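로봇 시연 행사 다녀오신 분 계신가요? 단체 견학 준비 중입니다

작성자: Laiba Hayat
분류: 생활 > 지역 행사 > 견학

안녕하세요. Wivport에 있는 Flamow 작업실에서 공개일 행사를 한다고 해서 2월 4일에 다녀왔습니다. 양팔 로봇으로 계산기를 다루는 작업을 보여 주는 자리였습니다. 제가 나가는 평생학습 모임에서 다음 공개일에 단체로 가고 싶다고 해서 미리 혼자 가 본 것입니다.

사진 네 장 올립니다.
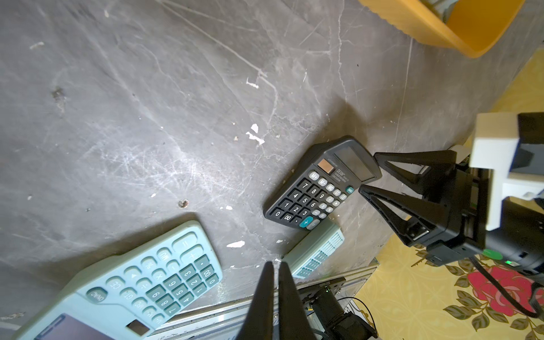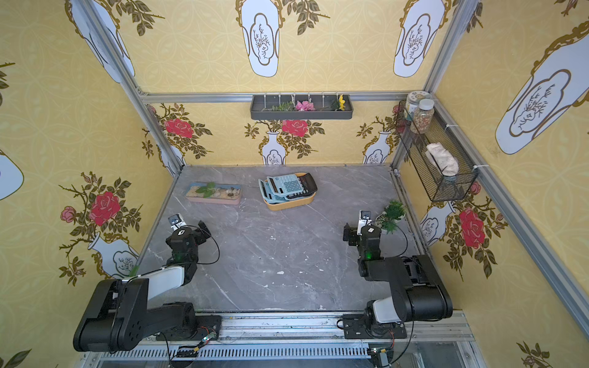
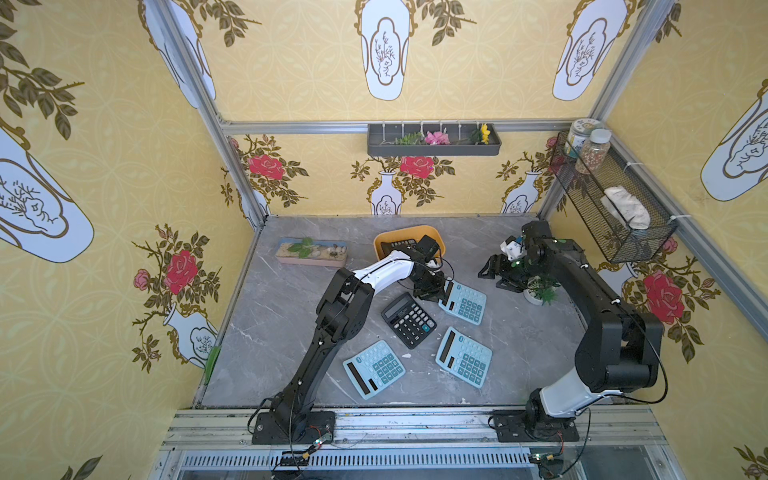
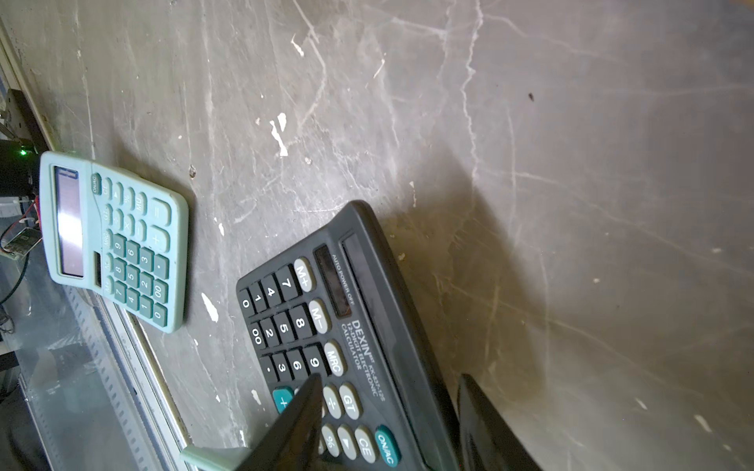 시연은 오후에 두 번 있었고 저는 첫 번째 것을 봤습니다. 안내하시는 분이 앞부분에 설명을 해 주셨는데, 뒤쪽에 서 있어서 절반 정도는 못 들었습니다. 집에 와서 안내지를 다시 읽어 봐도 모르겠는 부분이 있어 여쭤봅니다.

첫째, 왜 하필 계산기인지 궁금합니다. 로봇이라고 하면 상자를 옮기거나 부품을 조립하는 걸 떠올렸는데 탁상용 계산기를 놓고 하고 있었습니다. 특별한 이유가 있는지, 그냥 구하기 쉬워서 쓰는 건지요.

둘째, 로봇이 스스로 판단해서 움직이는 건가요, 아니면 어디서 사람이 조종하는 건가요? 제 옆에 계신 분은 전부 자동이라고 하셨고 다른 분은 뒤에서 사람이 한다고 하셔서 헷갈렸습니다.

셋째, 단체로 가면 예약을 따로 해야 하나요? 저희 모임은 10명이고 무릎이 안 좋은 분이 두 분 계십니다. 입장료는 저 혼자 갔을 때 3000원이었는데 단체 할인이 있는지도 알고 싶습니다.

넷째, 초등학생 손자를 데려오고 싶다는 분이 계신데 아이가 봐도 지루하지 않을까요?

안내 데스크에 전화를 두 번 했는데 받지 않아서 여기에 올립니다. 아시는 것만이라도 답변 부탁드립니다.

추가: 주차 관련해서 쪽지 주신 분이 계신데 저는 버스를 타고 갔습니다. 1113번이 정문 근처에 섭니다. 주차장은 확인하지 못했습니다.

답변 3개

Kjell Backlund
채택된 답변

작년 10월 공개일에 갔었고, 직장에서 팔 두 개짜리 설비를 몇 년 다뤘습니다. 아는 범위에서 적겠습니다.

계산기를 쓰는 이유는 담당자에게 들은 것이 아니라 제 생각입니다. 탁상용 계산기는 납작하고, 바닥에 평평하게 놓이면 손가락을 넣을 틈이 별로 없습니다. 사람은 손톱으로 모서리를 살짝 들어서 집지만 두 손가락 집게로는 그게 잘 안 됩니다. 방향도 제각각으로 놓을 수 있어서 어느 쪽을 잡을지 매번 새로 정해야 합니다. 연습거리로는 괜찮은 물건입니다. 값이 싸서 떨어뜨려도 부담이 적다는 점도 있을 겁니다.

자동이냐 조종이냐는 시연마다 다릅니다. 제가 갔던 날에는 1부가 사람이 조종하는 시연이었고 2부가 자동이었습니다. 조종할 때는 사람이 비슷하게 생긴 작은 팔을 손으로 잡고 움직이면 로봇이 따라 움직이는 방식이었습니다. 그 동작을 기록해 두었다가 학습에 쓴다고 들었습니다. 그러니 옆에 계셨던 두 분 말씀이 서로 다른 회차 이야기일 수도 있습니다. 첫 번째 시연만 보셨다고 하니, 순서가 작년과 같다면 조종 쪽을 보신 것이겠지만 올해 순서가 바뀌었는지는 모르겠습니다. 가시기 전에 회차별 내용을 물어보세요.

구분하는 요령을 하나 적자면, 조종일 때는 팔이 멈춰 있는 동안에도 끝이 조금씩 흔들리는 경우가 많습니다. 사람 손 떨림이 그대로 전달됩니다. 자동일 때는 멈췄다가 갑자기 다시 출발하거나, 같은 자리를 여러 번 시도하는 모습이 자주 나옵니다. 다만 장비마다 차이가 있어서 이것만 보고 단정하기는 어렵습니다.

초등학생은 나이에 따라 다릅니다. 동작이 느립니다. 영상에서 보던 빠른 로봇을 기대하고 온 아이들은 조금 보다가 나갔습니다. 반대로 맨 앞줄에 끝까지 앉아 있던 아이도 있었습니다. 저학년이면 한 회차만 보여 주고 1층 전시대로 내려가는 편이 낫습니다. 집게를 손으로 열고 닫아 볼 수 있는 체험대가 있었습니다. 올해도 있는지는 Laiba Hayat 님이 더 잘 아실 것 같습니다.

단체 요금은 모릅니다.

 댓글

 Laiba Hayat: 자세한 답변 감사합니다. 체험대는 올해도 있었습니다. 줄이 길어서 저는 못 해 봤습니다. 회차별 내용은 꼭 물어보겠습니다.

 Shamim Lodhi: 떨림으로 구분하는 건 요즘 장비에는 잘 안 맞습니다. 자동으로 돌려도 떨리는 게 많아요.

 Kjell Backlund: 네, 그래서 단정하기 어렵다고 썼습니다. 참고만 하세요.

Khurram Jatoi

재미있어요. 가세요. 저는 Ammann 쪽에서 하는 것도 가 봤는데 거기는 무료고 커피도 줍니다. 로봇은 더 큰데 유리 너머로만 보여 줘서 가까이서 보려면 Flamow가 낫습니다. 주차는 건물 뒤에 있는데 금방 찹니다.

 댓글

 Nighat Kakakhel: Ammann은 작년까지만 무료였습니다. 올해는 확인해 보고 가시는 게 좋겠어요.

Nighat Kakakhel

단체 예약 부분만 답변드립니다. 저희 동네 도서관 모임에서 단체로 다녀왔고 제가 예약을 맡았습니다.

8명부터 단체로 받습니다. 10명이면 해당됩니다. 전화는 공개일 전후로 거의 안 받으니 홈페이지의 방문 신청란에 쓰세요. 저는 이틀 뒤에 답장을 받았습니다. 신청할 때 적어야 하는 것은 인원, 희망 회차, 대표자 연락처, 그리고 휠체어나 의자가 필요한 사람 수입니다. 무릎이 안 좋은 분들이 계시면 마지막 칸에 꼭 적으세요. 시연 공간에는 원래 의자가 없고 적어 낸 수만큼만 내줍니다. 저희는 모르고 빈칸으로 냈다가 한 분이 내내 서 계셨습니다.

요금은 저희 때 단체 할인이 없었습니다. 대신 단체는 시연이 끝나고 질문 시간을 따로 줬습니다. 답해 주시는 분이 젊은 연구원이셨는데 설명을 쉽게 해 주셨습니다. 궁금한 점을 미리 종이에 적어 가면 좋습니다. 저희는 적어 간 게 없어서 한참 조용했습니다.

회차당 정원은 98명이라고 안내지에 적혀 있는데, 그 인원이 다 들어가면 뒷줄에서는 작업대가 거의 안 보입니다. 소리도 잘 안 들립니다. 질문하신 분이 설명을 절반만 들으셨다는 것도 그래서일 겁니다. 단체는 먼저 입장시켜 주니까 시작 20분 전까지 가서 앞쪽에 서세요.

엘리베이터는 정문으로 들어가서 왼쪽 복도 끝에 있습니다. 표지판이 작아서 지나치기 쉽습니다. 1층 카페 Grovitov는 공개일에 일찍 닫으니 끝나고 차를 마실 계획이면 길 건너편으로 가셔야 합니다.

 댓글

 Laiba Hayat: 의자 얘기는 전혀 몰랐습니다. 방문 신청란으로 방금 신청했고 의자 두 개 적었습니다. 저도 뒷줄에 있었는데 끝나고 사람들이 빠진 다음에야 앞으로 가서 봤습니다.

 Nighat Kakakhel: 답장이 사흘 넘게 안 오면 다시 한 번 넣어 보세요. 저희 모임 중에 다른 분이 신청한 건은 누락된 적이 있습니다.

 Laiba Hayat: 네, 감사합니다. 답장 오면 여기에 남기겠습니다.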